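Subject: Re: [frills-list] Petticoat gone flat, is it worth saving?

On 30 September 2020, a list member wrote:

> Hi everyone! Longtime lurker. I have a Galtia petticoat that I bought secondhand, the
> two-layer kind with the satin waistband, and it has gone completely limp. It came folded
> in a tiny envelope, so maybe that did it? My jumperskirt just hangs off it like a lampshade.
> I tried hanging it upside down for a night and it looked the same in the morning.
> Is there any way to bring the poof back, or do I need to buy a new one? The shipping on
> the one I want is 2,408 yen, which hurts. Also I can't tell if mine is tulle or organza.
> How do you tell??

Hi and welcome out of lurking!

Please don't throw it out yet. I've revived a few of these and only given up on one, and that one had been through somebody's dryer before it got to me.

First, which fabric is it? Hold a single layer up to a window. If you can see little holes, like a very fine net, it's tulle. If it looks like a solid sheer cloth with a bit of a shine and it makes a crisp sound when you scrunch it, that's organza. The older Galtia ones I own are organza on the outside with a tulle layer hiding underneath, so check both (mine have a lining too, so that makes three things to flip through). Tulle is scratchier and keeps its shape longer in my experience. Organza is so much nicer on tights but it wilts if you look at it wrong.

For organza, I steam it. Turn the petticoat inside out, clip it to a skirt hanger by the waistband, and run the steamer up from underneath with your other hand fluffing the ruffles apart. Keep the steamer moving! I parked mine in one spot once while I answered the phone and now there is a puckered patch on the back left that I have to remember to keep at the back left. Then let it hang until it is totally dry before you put it away.

For tulle I go with starch. I used to buy the Grevora spray but they changed the nozzle and it spits, so now I mix up the liquid kind in a bowl, weaker than the bottle says, and dip just the ruffled tiers. Keep the waistband and the elastic out of it or you'll get a crunchy waist, and it itches like you would not believe. Squeeze it out gently, no wringing, and dry it upside down so the tiers fall open the wrong way. It will look ridiculous. Leave it alone anyway.
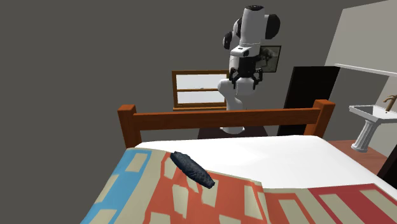 Source: Grivau

If neither one works, you can still add a tier. This is what I ended up doing with my saddest one, and I like it better than I did when it was new. I bought 16 yards of stiff tulle, 54 inches wide, cut it into long strips, gathered them with the longest stitch my machine has and sewed them to the seam of the bottom tier. Yes, 16 is a lot. I had plenty left over and it is still in a bag in my closet, so if you are anywhere near Duan I would love for you to take some off my hands!

Pins, by the way, vanish in tulle. Use the little plastic clips. I found one of my pins by sitting on it at a tea party in November, and I had worn that petticoat twice already.

About storage, the envelope probably didn't help, but a folded petticoat usually wakes up with steam. I keep mine twisted into a loose ring inside a pillowcase, with nothing on top. Hanging takes up half my closet and stretches the elastic. I know people here feel differently about that, and there was a long thread on it back in digest 298 if you can stand to read the whole thing. The first half is good. The second half is mostly about hangers.

One more question for you: is the elastic still snappy? If the waist is sliding down, the whole petticoat sits too low and the skirt loses its shape even if the ruffles are fine. Try hitching it up an inch or two with safety pins before you do anything else. It takes a minute, and new elastic is a lot cheaper than that shipping.

Let us know which fabric it is! And if anyone has a starch they like that doesn't leave white flakes on black organza, please tell me, I've been picking at mine all week.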